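Review: the Meinecke case-packing cell after a season on our returns bench

3/4/18

We run a small eyewear returns and repacking shop in Oltville. Pairs come back from stores, get checked, go into a case or box and ship out again. Thirteen people work the floor. Last August we leased a packing cell from Meinecke, with the Nitach control software and the setup help that comes with the lease. I run the second shift and was the one who had to learn it first, so this review covers the work as much as the hardware.

The cell does one thing. It picks up a folded pair, puts it in an open case or box and moves on to the next. It can also run the job the other way and take a pair out. It doesn't inspect, it doesn't clean, and on our lease it doesn't close lids. If you are hoping to hand over a whole packing station, look at something bigger.

Setup took two days. Most of that went to teaching it our packaging. Each case needs its own entry in the software: inside length and width, how far the lid leans back, which way the long side faces. Dark glasses in a dark lining gave us the most trouble. Black on black is hard for the vision system, and we spent more time on that pairing than on all the others together. We kept it as our standard check at the start of each shift.
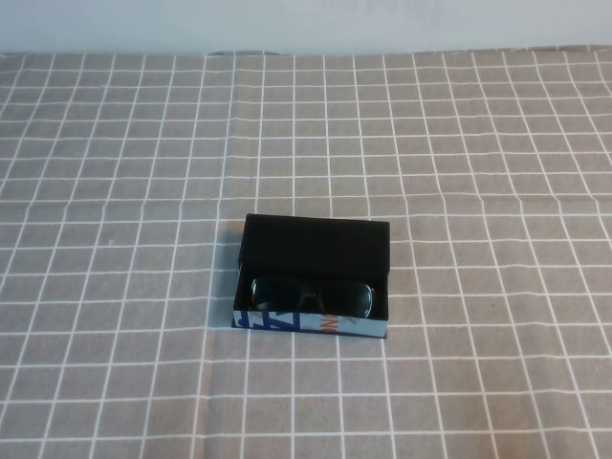

Nasrin Ghaffari told me she would not have picked that pairing for a daily check. Her view is that starting with the hardest case makes the first half hour slow and puts everyone in a bad mood before the real orders come up. I see her point. We now run it second, after an easy one, and I would suggest other shops do the same.

The software is decent. The main screen shows the current job, the count and the last fault. Fault messages are short and mostly useful, though "placement uncertain" covers too many different problems. It can mean the lid has tipped forward, the pair is sitting crooked, or the cell lost track of an edge. You have to walk over and look each time. The job editor is slower than it should be, and there is no way to copy an entry and change one number. You type the whole thing again.

On speed, our best shift so far was 231 pairs placed, with five stops. A good packer beats that on a short run and falls behind over a full shift. The cell doesn't slow down after lunch. It does stop and wait when it is unsure, and if no one is nearby it will wait as long as you let it.

That changed the jobs more than the placing did. Two packers who used to sit at the bench now split their time between feeding the cell and checking what comes off it. They walk more and sit less. Wrist complaints are down on our shift. Complaints about being interrupted are up, because the alert tone goes off while you are in the middle of a lens check, and then you have to start the check over. You can lower the volume but you can't change the sound.

Pay was the first thing people asked about. We had been paying a piece bonus on packed units, and with the cell doing part of the packing the old formula made no sense. We switched to a flat hourly bump for anyone signed off on the cell. If you lease one of these, settle that before it arrives. We did it three weeks in, and those were not good weeks.

Taking pairs out of their packaging is the newer job for us. Returns often come back boxed and have to be emptied before inspection, which is dull work and was always the last thing anyone signed up for. What we want at the end of it is an open box with the pair lying flat beside it, lenses up and arms folded, so the inspector can reach it without moving anything else.
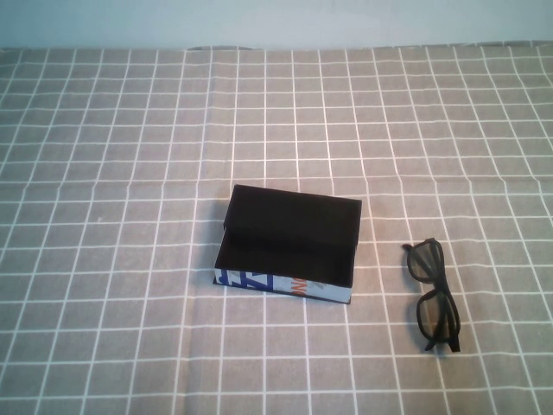
Farzad Tabrizi wants it noted that unpacking was where new hires used to learn the product. You handled every model, you found out which hinges went bad, and after a month you could spot a bent arm without thinking. He thinks we will have weaker inspectors in a year if the cell takes all of it. We have agreed that new people unpack by hand for their first two weeks. I don't know yet if that is long enough.

Support has been fine. Calls get picked up and the people know the machine. Parts are slower. A replacement pad for the fingers took five days, and we packed by hand until it came. Order a spare with the lease.

We also looked at the Grukenen unit. It closes lids, and it costs more and needs a bigger footprint than we have. For a shop with more floor space it might be the better buy.

We are renewing for another year, same cell, with a second license for the job editor so both shifts can add cases.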